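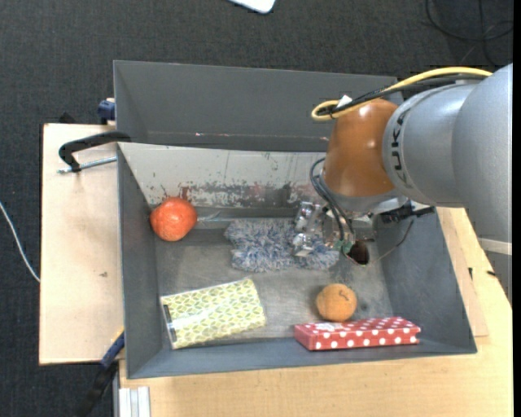 Re: [cell-ml] ピッキングセルのケーブルとクランプの点検

差出人: エブカ・バログン
宛先: セル保守メーリングリスト
2022年7月

みなさん、お疲れさまです。エブカです。

ビンタさんのメール、返事が遅くなってすみません! Merkeo側の立ち上げに引っ張られていて、ようやくこっちのセルに戻ってきました。下に引用しつつ、順番に書いていきます。長いです、先に謝っておきます。

> ビンタ・アデイェミです。
> Oyelaranセルを引き継ぐにあたって、点検の手順がどこにも
> まとまっていないようなので質問させてください。
>
> (1) 手首まわりの黄色いケーブルはどのくらい余らせますか。
> (2) ビンの左側のクランプは毎回締め直すものですか。
> (3) ビンの奥の壁、塗装がだいぶ傷んでいますが、塗り直しの
> 予定はありますか。
> (4) テスト品の置き方に決まりはありますか。

(1) 黄色いケーブル

これ、一番よく聞かれます。アームの上を越えてオレンジの手首のほうへ回している、あの輪っかですね。余らせる量を数字で決めたことはなくて、私は手首の軸をゆっくり両端まで回してみて、どちらでもピンと張らなければよし、としています。短くしすぎるとコネクタの根元に力がかかるし、長くしすぎると今度は壁に引っかけるし、悩ましいところ(前に一度やりました、引っかけるほう)。

手首から下がっている黒いケーブルのほうがむしろ気をつけてほしいです。グリッパーと一緒にビンの中まで入っていくので、下ろしたときに指より先に物に触りそうなら束ね直してください。結束バンドはきつく締めすぎないこと! 切るときはニッパーの先を必ず外向きに。前にNneka Odukoyaさんと二人で被覆を傷つけて、半日つぶしました……。

低速で1回、高いところから底の近くまで下ろして、横から見る。それで十分だと思います。

(2) クランプ

毎回です。板をかんでいる黒いクランプは、銀色の棒のほうを手で回してみて、動いたら締める。動かなければ触らない。左上の角の小さい青いやつも忘れずに。紺色のストラップは締めるところではないので、そのまま垂らしておいてかまいません。

それと、クランプを触ったあとは必ずビンの原点を取り直してください。見た目ではずれていなくても、2ミリずれるとグリッパーが底に当たります。原点の取り直しは慣れれば30分かからないです。最初はもうちょっとかかるかも。

(3) 奥の壁

予定はないです! 見た目はまあひどいですよね、塗装がはげて赤っぽい筋も出ていて。でもカメラの調整はあの壁の模様込みで済ませてあるので、いま塗り直すと照明からやり直しになります。2月にAsabe Igweさんと相談して、浮いている塗膜だけヘラで落として、あとは放っておくことにしました。もし床のほうに塗膜のかけらを見つけたら、掃除機で吸ってください。濡れ布はやめてね。

床の穴も、ついでに中をのぞいてゴミがないか見ておいてもらえると助かります。

(4) テスト品の置き方

決まりというほどのものはないんですが、いまはこの並びを基準にしています。左の奥に赤っぽい丸い果物、その右に青と白のふわふわ、左の手前に葉っぱだか菱形だかの柄の黄緑のパック、中央から右寄りにオレンジの小さいボール、右の手前に赤地に白い水玉の箱。箱は手前の壁に寄せてください。

点検で見たいのは、ふわふわの上にグリッパーを持ってきたときです。毛が指にからむことがあるので、ここだけは自動で流さずに手動で下ろしてます。からんだ毛はピンセットで取って、指の付け根まで見てください。

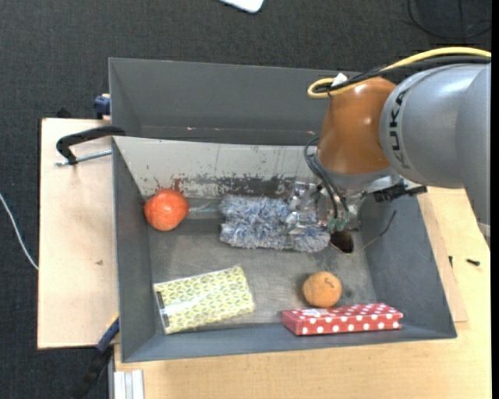 基準の並びでグリッパーを下ろした状態。台の右側に黒い小ネジ。

で、そのネジなんですけど、どなたか心当たりありませんか? ビンの右、木の台の上です。手首の黒いマウントを留めているネジ4本は確認したら全部ついていたので、そこのではないです。Breretti製のカバーのネジに似ている気もするけれど、自信なし。わかる人がいたらこのスレッドに返信ください。それまで引き出しの小箱に入れておきます。

グリスアップの間隔も前に聞かれていた気がするので書いておくと、グリッパーの指は600サイクルごとにしてます。ノートの最後のページに回数を書く欄があるので、やった人が書き足してください。前回の欄が空いてます、たぶん私です、ごめんなさい。

ビンタさん、一度一緒にやりましょう。原点の取り直しは文章で読むより隣で見たほうがずっと早いです。私は午前中ならだいたいGernisの作業場にいるので、声をかけてください。非常停止の場所だけは先に確認しておいてくださいね。

エブカ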